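Re: [freight-rules] Draft axle-load harmonization, section 6

![placeholder]: # (none) 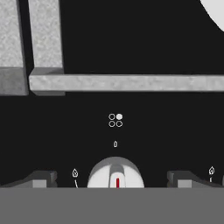 *Rendered view: gray blocks and horizontal beam, speckled surface.*

Aug 7, 2023, Murdo Imrie wrote:

> The draft still lets each member state set its own transit permit fee for
> loads over the common axle limit. Skevby hauliers pay at every border and
> file the same form each time. Is there any reason not to move to a single
> permit, issued where the trip begins?
>
> Also, what happened to the 30-day notice period? It was in the January text.

Murdo,

The single permit was in the January text too, as option B. It was dropped because the states could not agree on how to split the fee. A state with a lot of through traffic wants the split by distance. A state where most trips begin wants to keep the whole amount and pay out a flat share. Colin Kettle's paper covers both and I have nothing to add to his numbers.

What I would support is a common form with separate fees. The carrier files once, the form goes to each state on the route, and each state bills on its own terms. That removes most of the paperwork and leaves the fee question for later. Qaisi already accepts the form in this layout — the only field they reject is the trailer code, which they want as six digits with no spaces.

The notice period is still there. It moved from section 6 to the annex and now applies only to changes in the fee table. Route closures have no notice period at all in this draft, and I think that is a mistake. A carrier with a load already on the road needs to know which permit rules apply on arrival.

Proposed wording for the annex:

> A permit valid on the date of departure remains valid until the end of
> the trip, on the route stated in the permit.

Mark Anthony Yap has the marked-up copy. Please send changes to him and copy the list.

Torbjørn Nyberg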